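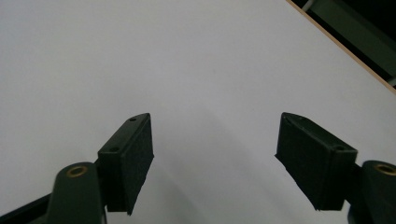 Hosby Snack Table: README

Hosby is a collection of short recordings of people putting everyday food things into tubs, boxes and trays, on one table, one item at a time. There are 2944 recordings in this release, covering 34 items and 7 containers. If you have ever packed a child's lunch in a hurry you already know the subject matter! Pouches, cartons, little tubs of raisins, the bread roll that never quite fits next to the apple.

We love this stuff. Packing looks dull on paper and is full of small decisions once you watch enough of it: which way round a pouch goes, whether the wide end or the narrow end leads, what you do when the thing already in the box has rolled to the side you were planning to use.

Version 2, released 16/02/2026. Version 1 had fewer items and no soft packaging at all, and that was its great weakness.

What's new in version 2

- Soft packaging: spouted pouches, foil packets, one net bag of small cheeses
- The frosted box joins the container list
- Item names are now the same across every table (v1 had both "yoghurt tube" and "yog tube", sorry)
- Placement notes have been rewritten in plain words
- Recordings where the item was never released have been taken out of the main list and put in a list of their own

The table

Everything takes place on the same rectangular table at Zorklow. It has a pale wooden border, and the top is covered with a big white sheet which leaves a strip of the wood showing along the front and back. White was a good choice for a food collection. Yellow and green packaging jumps out on it, and so does a stray raisin.

It is less kind to the see-through containers. A frosted box on a white sheet is a pale thing on a pale thing, and if you are working on finding the rim, those are the recordings to try first. We think they are the most interesting ones in the set, and we would be delighted to hear how you get on with them.

The sheet is changed when it picks up marks. Changes are noted in the "sheet" column as a letter, starting from a. A new sheet is very flat for a day or so and then starts to lift a little at the corners, so if you see a faint ridge of shadow near an edge in one batch and none in the next, that column will usually explain it.

The items

All 34 are things you could find in an ordinary kitchen cupboard or fridge. They are grouped by how they behave when you pick them up, and the groups cut across food types quite happily.

Floppy: spouted pouches, foil packets, the net bag, a wrapped flapjack. These change shape between one recording and the next, and no two look quite the same even when the label is identical.

Rolling: apples, satsumas, a small jar on its side, boiled sweets in a tin. The apples are real and were replaced as they went soft, so expect the colour to drift.

Boxy: raisin boxes, juice cartons, a stock cube packet, crackers in a sleeve. Well-behaved on the whole, and a good place to begin.

Awkward: a banana, a bread roll, a bag of crisps. The crisps are our favourite. The bag is far too big for what's in it, it slides on the sheet, and it makes a wonderful crinkle (there is no sound in the release, so you will have to take our word for it).

A word about the spouted pouches, as they are the items people ask about most. A full pouch is thick at the bottom and thin at the spout end, with the contents free to slosh from one side to the other. Laid flat and at an angle, as in a good share of the recordings, it offers you a broad printed face and not much of an edge.

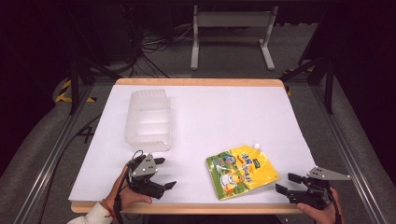
The cap is the one hard bit on the whole packet, and it tends to lead people astray. It looks like a handle. In our placement notes, a pouch taken near the cap is marked "spout", one taken across the body is marked "belly", and one taken by the sealed end is marked "seam". Belly is the most common by a long way. Spout is rare and well worth watching, with the weight of the pouch swinging underneath as it travels.

The containers

Seven of them, named by look:

- frosted box: translucent, milky plastic, roughly rectangular, with ribbed walls that step slightly as they go
- blue tray
- biscuit tin (lid off in every recording)
- bread basket
- deep bowl
- shallow bowl
- carton, a plain brown one with the flaps folded down

The frosted box is the newest, and it has quickly become the one we would recommend to anyone who only has an afternoon. The horizontal ridges catch packaging on the way in, and the rim isn't a neat straight line, so a pouch that comes in low will tell you about it.

Containers start wherever the person laying the table chose to put them. Some are at the back, some close to the front, and in a smaller number of recordings they have been turned on purpose. There are no marks on the sheet to say where a thing should go. We tried that for version 1 and everything came out looking like a place setting.

What counts as packed

An item is "in" when it rests inside the container with nobody touching it. It may stick out over the top, and with the crisps it nearly always does. An item balanced on the rim is "rim". Anything else is "out". We went back and forth over flat pouches that end up half in the shallow bowl and half on the sheet, and settled on "rim" for those too.

The labels were added by eye after recording, using Bramix, and 32 recordings are marked "unsure". They have been left in. Please don't treat them as mistakes, they are mostly quite beautiful borderline cases, and we would welcome a second opinion on any of them.

Columns in items.csv

item: short name, all lower case
group: floppy, rolling, boxy or awkward
container: one of the seven above
start: flat, upright, on side, leaning
hold: spout, belly, seam, end, side, top
result: in, rim, out, unsure
sheet: a letter
note: free text, often empty, occasionally a bit chatty

The "start" column is about the item only. We don't record how the container was turned, though it is on the wish list.

Suggested ways in

For a gentle start, take the boxy group with the deep bowl. For something livelier, take floppy with the frosted box and sort by "hold". If you are interested in how people make room, look for "second item" in the notes, where the container already has something inside when the recording begins.

Zoubi, the sister collection, uses the same item names and covers the unpacking side: taking the shopping out and putting it on a shelf. The two can be joined on the item column with no fuss. Its bowls are different bowls, so please don't join on container.

Known gaps

- Hardly any glass. The small jar is the only piece.
- No freezer food. We would love some, but frost on the packaging made a puddle on the sheet every time.
- The net bag appears with the bread basket and the carton only.
- Labels on the packaging are in several languages, and we haven't transcribed any of them.
- Apples outnumber satsumas. They were eaten less often between recordings.

Coming next

We hope to add lids in March — proper clip-on ones, and the nasty floppy sort that has to be pressed down at each corner. After that, cutlery rolled in a napkin, if we can agree on how to roll it.

Suggestions for items are very welcome. Open an issue with the name of the thing and a line on why it is a nuisance to pack. Small, cheap and easy to replace is best, and please, nothing with pastry flakes.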